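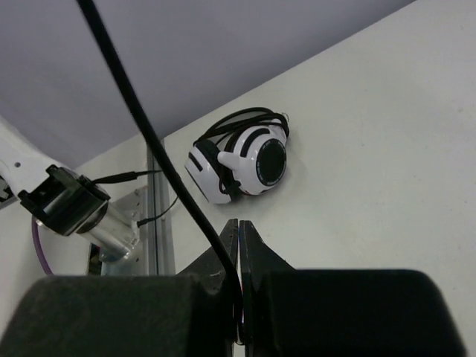

Our supervisor, Ustyna Lysenko, wrote in the margin of the first draft that a landmine survey which counts mines has missed the point, and could we please count fields. So we counted fields.

## What we did

Festcombe was a training range until the army left, and the ground still gives things back. The council's clearance register lists **813** finds, from mortar tails to one complete shell under the cricket pavilion. We matched each entry to a parcel map and interviewed farmers by phone. Emilian Coman transcribed the calls – all of them, including the one that was mostly about sheep.

## What we found

- 70 parcels are recorded as cleared but still not ploughed.
- Finds peak in November, after the first deep ploughing.
- The register spells Hallora Farm four different ways, which cost us a week.

Farmers trusted a neighbour's tractor more than a certificate. One had kept his certificate in the barn, where something ate it.

## Limits

The register records reports, so a quiet parcel may be safe or may simply be owned by someone who dislikes forms. Vendula Brabec is rechecking the northern parcels against the older range maps.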